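Clearing the table after a big tea

My worst habit is leaving the table until morning. We had a houseful again this December, and by the time the last coat had gone out of the door I was ready for bed, plates or no plates. Bernice Ametepe, who lives two doors down and has fed far bigger crowds than I ever will, told me to set a timer for 30 minutes and just stop when it rings. I was doubtful, but I've done it ever since!

I start with the light stuff – cups, lids, odd bits of plastic – and get all of it over to the sink in one go. Then sauces. Wipe round the neck of the bottle with a hot cloth before it goes away, or the cap glues itself shut and you'll be swearing at it over your next bacon sandwich. 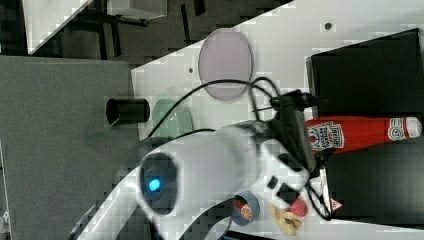
Ketchup on its side, a cup tipped over and a couple of see-through discs still to clear.

I keep our ketchup cap-down in the fridge door, in an old jam jar so it can't topple (3 bottles fit if you use a wide one). When it's nearly empty I give it a good shake and leave it upside down overnight. My mum used to add a drop of vinegar and swill it round, and that does get the last of it out, though it's runny and best saved for beans.

For thin plastic cups and lids I use warm water and a soft sponge, never the green scourer – it scratches them cloudy and there's no getting that back. Stand them on edge to dry, with a tea towel underneath. Stacked damp they stick together, and they smell a bit odd by the weekend.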